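Speaker notes - "The stop that didn't stop both arms"
Mogens Lykkegaard, Tolentino site
7 Jan 2022

Slide 1. Title
Say who I am and that I look after the handling cells at Tolentino. Questions at the end, but interrupt if a term is unclear.

Slide 2. What happened
We had two arms sharing one work area, handing machined parts across. In September the left arm went into a protective stop while it was holding a plate. The right arm kept going. It finished its approach and pushed into the plate at low speed until its own force limit tripped. No one was hurt. We lost one fingertip pad and scrapped one part.
Pause here. People usually ask about the operator. She was outside the marked area, at the keyboard, and hit the red button herself after it was over.

Slide 3. Timeline
Left arm stops on a joint torque fault.
Right arm carries on for roughly 4 seconds.
Right arm trips on force.
Operator presses emergency stop.
Don't read the log out loud. It's in the handout for anyone who wants it.

Slide 4. Why the second arm didn't know
The emergency stop was wired to both controllers. The protective stop was not. It went over the network through the Kover cell software, as an ordinary status message. That day the message queue was backed up with camera traffic and the status sat behind it.
We had tested the red button every month. We had never tested a protective stop on one side with the other side moving. Be plain about this - it was my test plan.

Slide 5. The handover position
Leave this up while talking about clearance. The two hands work close together at the handover, so there isn't much room for a late message.

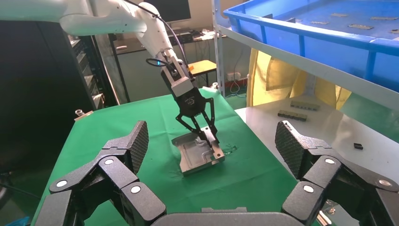 Two-finger gripper holding a machined aluminum part, with the other hand's fingertips in the foreground.

Slide 6. What we changed
Protective stop outputs are now hard-wired across both controllers. Vustov did the cabinet work and checked it with us.
Approach speed is lower whenever both arms are inside the shared zone.
Camera traffic has its own network.
We ran 42 forced stops afterwards, 19 of them with a part in the gripper. The other arm stopped every time.

Slide 7. Still open
After a stop the gripper stays closed, and someone has to go in to take the part out. The written procedure for that is 9 steps long and people skip the lockout. Cendance is trialling a shorter one with the lockout first. No results to show yet.

Slide 8. Questions
If asked about cost: mostly labour, two days of downtime. If asked for the wiring drawing, take an email address and send it after the talk.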